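The backpack is ready for Skerkari
30 April 2023

Every spring I clean my backpack, and every spring I find things from August. This year there were two bus tickets to Grasel, a pen without a cap and a lot of sand in the bottom.

I start with the zippers. I open each one to the end, brush the teeth with an old toothbrush and close it slowly. If it catches, I rub a little candle wax on it -- my mother taught me this. 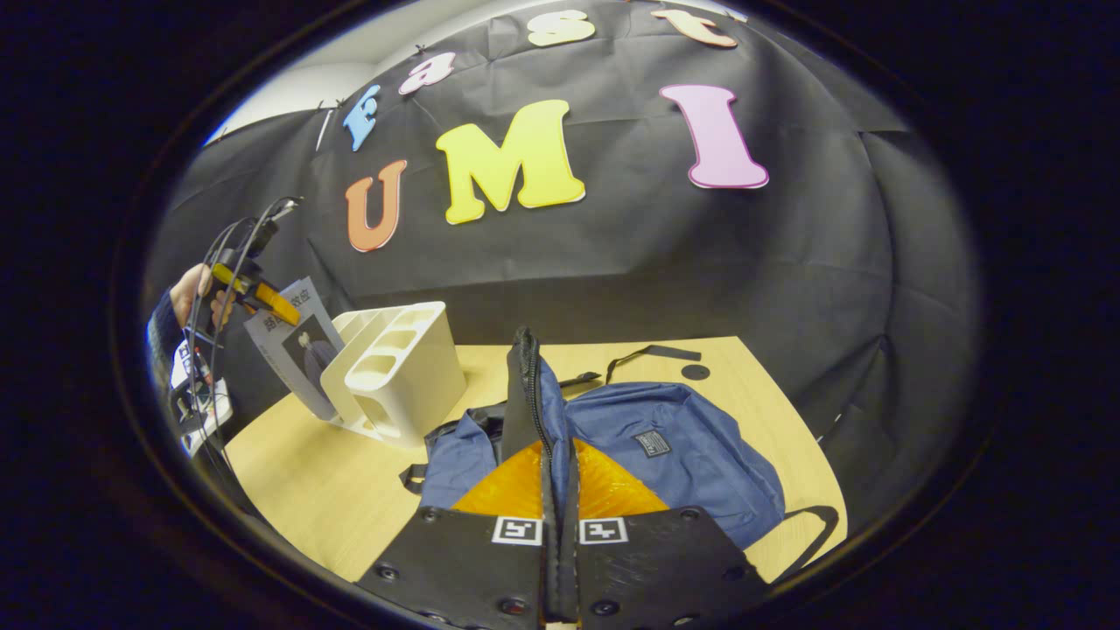

What goes back in

I will be away for nine days, so I want to carry less than last time. A rain jacket, a towel, two sweaters, my notebook. Small things like keys and coins stay in the desk organizer until the last evening, otherwise I forget which pocket they are in.

The straps I adjust at the end, when the bag is full. My bus from Kurngate leaves early and I do not like to do it at the stop.

Yaryna Marchuk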